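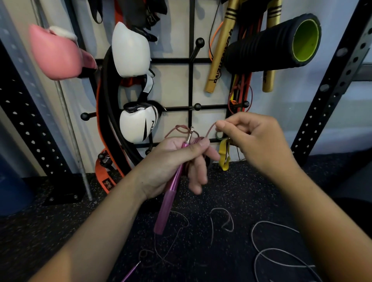 Open day at Tonness: a ground tour with very little football in it

There are people who will tell you that a football ground is at its best when it's empty. These people have generally not paid twelve quid to walk round one behind a party of cub scouts. I had, and I went in with an open mind and a packed lunch, the second of which was confiscated at the turnstile.

The pies had not yet been switched on. I was told this by the man who took my sandwiches.

Tonness have been at Skesimen Park since before the war, and the club is careful not to say which one. It holds 6,900 if everybody breathes in. On open day you enter through the away end, so that home supporters can find out what they've been inflicting on others all these years. I'd never been in there before. The view of the near goal is excellent. The view of the far goal is a stanchion, and behind that a floodlight, and behind that, I'm told, a goal.

Our guide was a cheerful lad from the ticket office who had learned the script the night before and was rattling through it before it wore off. We got the record attendance, the record win, and the cup run, which he described with real feeling considering he can't have been born. He skipped the record defeat. One of the scouts asked about it. He said we'd come back to that, and we didn't.

First stop was the home dressing room, which has been done up since the takeover. The shirts were hung out for photographs, and the captain's peg had a queue. There's a whiteboard with arrows on it that I studied for some time, hoping for a clue to last season. As far as I could make out the plan was for the left back to run into the physio's room. I've seen him try it.

The away dressing room has not been done up. It has one working shower, a radiator stuck on full and a mirror hung at a height that would suit nobody over five foot four. The guide said the club was "looking at it". They've been looking at it through three managers. A man behind me in a 1980s shirt said it was worth six points a season and they should leave it well alone, and he got a small round of applause.

Then the tunnel. They'd put the music on for us, the full matchday version, and we walked out to the sound of it and some scattered clapping from the caterers. I'd like to report that I was above all this. I touched the sign on the way through and my knees went a bit.

The pitch was roped off. It's brand new, and it was the thing I'd really come to see, having spent most of the winter watching players look for the ball in it. The old one was dug up in April and the new one is partly real grass and partly plastic, stitched together by a machine called the Skilero, which had its own information board and a good deal more personality than some of our midfielders. The board said it came over from Riihimäki, in Finland, where they presumably know about playing surfaces that spend half the year under water. A groundsman stood by the rope with his arms folded. Somebody's toddler got one foot over and was spoken to.

I asked him whether it would drain. He said it would drain. I asked whether that was what they'd said about the last one. He said he'd only been there since May.

The boardroom was a let-down. You imagine cigars and a portrait or two. It's got a long table, a hot water urn and a carpet that I'm fairly sure used to be in the bingo hall. The trophy cabinet is in here, and it's a big cabinet, bought in a year when there was some optimism about. The gaps have been filled with pennants from pre-season friendlies. We've apparently played a lot of football in Belgium.

After that we were turned loose in the supporters' bar for the question and answer session with the chief executive, who'd been promised for half past one and came down at ten past two. To his credit he stayed for 40 minutes and took whatever was thrown at him. On season tickets: frozen for adults, up for everyone else. On a new striker: talks were continuing. On whether they were the same talks that were continuing last summer: he had another hand up at the back. The loudest groan of the day was for the third kit, a sort of lilac, which he said had tested very well. He wasn't asked with whom.

The club shop was open, naturally, and you couldn't leave without going through it. They were selling squares of the old pitch in plastic tubs, 100 of them, numbered, with a certificate. I'd sworn I wouldn't. Mine's number 73 and it's on the kitchen windowsill, where it is already doing better than it ever did in the centre circle.

A few practical notes for anyone thinking of going to the next one:

Parking is at the retail park, and it's free for two hours. The tour takes two and a quarter.

The stairs to the boardroom are steep and there's no lift on that side. They do offer a shorter route at ground level, but you have to ask, and nobody on the gate seemed to know about it until one of the stewards was fetched.

Children get a go in the dugout. Adults do as well if they wait until the children have finished, and there's no need to push, as I explained to the man in the 1980s shirt.

The tea is £1.80 and hot. By the time I left the pies were on.

They haven't fixed a date for another open day, but the guide thought it would be before Christmas if the stand roof gets signed off. First home game is three weeks away, and I'll be back in my usual seat with a clear view of both goals. I've had a look at the fixture list and we could do with only seeing the one.

Posted Jul 19, 2021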